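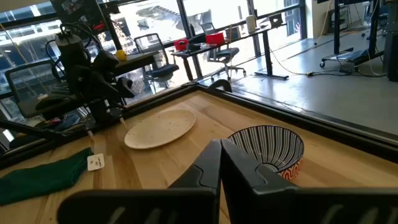 Notes to read before the lab visit
Unit 6: Two-arm robots at the table

These notes go with our trip to the Budia robotics lab on 10th January. Please read them the night before. They cover what you'll be shown, the terms the lab people use without thinking, and the short write-up you owe me afterward. I went through the whole demonstration myself last June and came home talking about it so much that my family asked me to stop, so forgive the length!

1. Why we are going

For five weeks we've been drawing arms on the board as sticks and circles. You can compute where the tip of a three-link arm ends up, and most of you can go the other way and find the joint angles that put the tip at a given point. Good. But a stick on the board never bumps into a bowl, and its table is always exactly where the problem says it is. At Budia you get to see the same math running on real arms, over a real tabletop, with dishes on it.

The job in the demonstration is clearing and setting a table. It sounds small. Please come with an open mind about that, as it's one of the richest problems I know of in this whole course. A plate is thin and lies almost flat. A bowl has a rim that is easy to pinch and a rounded side that isn't. A cloth has no fixed shape at all. Put those three on one table and you've touched nearly every hard question in grasping.

2. The setup

Two arms work over one table. Each arm ends in a gripper with two fingers that open and close toward each other (a parallel-jaw gripper, in the textbook's words). Two fingers seem like very few when you have five on each hand, and yet watch how much gets done with them.

Terms you'll hear:

Workspace: every point a gripper can reach. Each arm has its own, and the useful part of this table is where the two overlap. Look for it. You can usually spot it from where the handovers happen.

Wrist camera: a small camera that rides along near the gripper, so the picture moves when the arm moves. The staff will have its view up on a monitor.

Approach: the last short stretch of motion before the fingers touch anything. Most of the skill is in there.

Pre-grasp: the pose the gripper takes just before the approach, close to the object but clear of it.

Teleoperation, or just "teleop": a person steers the arms directly. A good share of what you see will be teleop, and the operators are wonderful to watch.

Policy: the program that picks the next motion from what the cameras see. At Budia the policy is called Bindero. It was trained on recordings of teleop sessions.

Episode: one full try at a task, from the starting layout to the end, whether it went well or badly.

3. What the morning looks like

Part one, teleop. An operator runs the table task by hand. Stand so you can see both the operator's hands and the arms, and go back and forth between them. You'll notice people slow down at the same spots every time, usually in the last inch before contact. Write down where.

Part two, the same task under Bindero. Same table, same kinds of objects, and no person steering. The staff will reset the table between episodes and shift things a bit each time, so the bowl is never in quite the same place twice. Ask them how they choose the new positions. I got a long and fascinating answer.

Part three, the session bench. Mavitz, the software the lab uses to store and replay its recordings, will be open on a couple of machines, and you can scrub through old episodes yourselves. The set they're letting us browse has 111 episodes in it. You won't get through them all and you shouldn't try. Pick one that fails and stay with it.

Part four, open questions. Bring real ones. "How fast is it?" is fine, but you can find that out with a watch.

The full visit runs 90 minutes, and it goes by very quickly.

4. Things worth watching, object by object

The bowl

The simplest grasp is one finger inside the wall and one outside, coming down over the rim. This is nice since the wall is thin and the fingers don't have to open far. The trouble is that the gripper has to line up with the rim at that spot, so the wrist has to turn to match the curve. Pick a different spot on the rim and the wrist angle changes with it. A round bowl gives you a whole circle of possible grasps, which sounds like a gift until you have to choose one. Which would you choose if the arm then had to pass the bowl to its partner? Sketch it before you come.

Look at patterned dishes with some care too. A strong pattern gives a camera plenty to latch on to, but stripes repeat, and one stretch of stripe looks a lot like the next. A plain bowl on a plain table has the opposite problem. Ask the staff which they find harder. When I asked, two people at the same bench gave me different answers and then argued happily for several minutes.

The plate

Plates are mean. The rim may be only slightly raised, so there's very little room to get a finger under it. Options you may see: sliding the plate until it hangs over the table's edge and grabbing it there, tipping it with one gripper while the other gets under, or pinching the rim at a steep angle. Each has a cost. Sliding needs free space along the way. Tipping needs both arms and good timing. Steep pinching puts the fingertips very close to the wood.

The cloth

You can't write down the pose of a crumpled cloth with six numbers. I'd love for you to try, though, and tell me where you gave up. Grabbing some part of it is fairly easy. Grabbing a corner is hard, because first you have to find one.

Small flat items

Cards, labels, lids. Thin things lying flat are a headache for two fingers, and they make a good test of how well the system knows the height of the table. A small error in height and the fingers either close on air or push down into the surface.

5. Occlusion, or the gripper in its own way

We'll do this properly in Unit 7, but you'll see it at Budia first, so here is the short form.

A camera near the gripper gives a great close view of whatever the fingers are about to touch. It also sees the fingers, all the time, and they're big. As the gripper comes in, a fingertip can cover part of the very thing it's reaching for. A bowl that was in full view a moment ago becomes a rim and one side.

You deal with this daily. Reach for your cup and your hand hides some of it, and you don't care, as you remember the rest. How should a program remember the rest? One way is to keep a record of the last few views. Another is to bring in a second viewpoint, either a fixed camera or the one on the other arm. A third is to learn from so many examples that a partial rim is enough to guess the whole bowl. Ask which of these Bindero relies on. Then ask what happens when the guess is wrong.

Exercise to do before the visit: set a bowl on your kitchen table, hold your phone at your wrist with the camera facing forward, and reach for the bowl with finger and thumb while filming. Watch it back. Note the moment you lose sight of the far rim. It's earlier than you'd think.

6. Light

The lab has big windows, and I'm thrilled about that. Daylight is hard on cameras. A bright window behind the table can wash out what's in front of it, and reflections slide over glossy surfaces as the sun moves. Much published work is done in rooms with steady lamps, where this never comes up. If the sky is changing on the day, keep an eye on the monitor as well as the arms, and note anything that seems to go along with the light.

7. House rules

Stay outside the taped line while the arms have power. The arms can move with no warning, and they don't know you're there.

Watch your feet. There may be cables on the floor.

Don't pick up anything from the table, even to be helpful. The layout is part of the record.

Photos are fine. Flash is not.

Closed shoes, please, and leave large bags on the bus.

8. The write-up

Two pages, due at the first class after the visit. Choose one episode, live or from Mavitz, and cover the following:

What the starting layout was, with a sketch from above.

Which grasp was used on each object that got touched, and one other grasp that might have worked.

The moment you found most interesting, and why. Failures are very welcome here. My favorite paper from last year's group was all about a bowl that turned slightly in the fingers just before it was set down.

One question you asked, and the answer you got.

Don't pad it. A clear sketch with good arrows can replace half a page.

9. Optional reading

The Khumalo handout on grasp planning, sections on rim grasps and on handovers. It's on the course page. The handover section is short and has the best drawings I've found anywhere.

Your own notes from Unit 4 on wrist rotation. You'll want these fresh when you see an arm swing its wrist the long way around to reach a spot it could have reached with a small turn. Ask about joint limits when that happens, and compare the answer with problem 8 from the second homework.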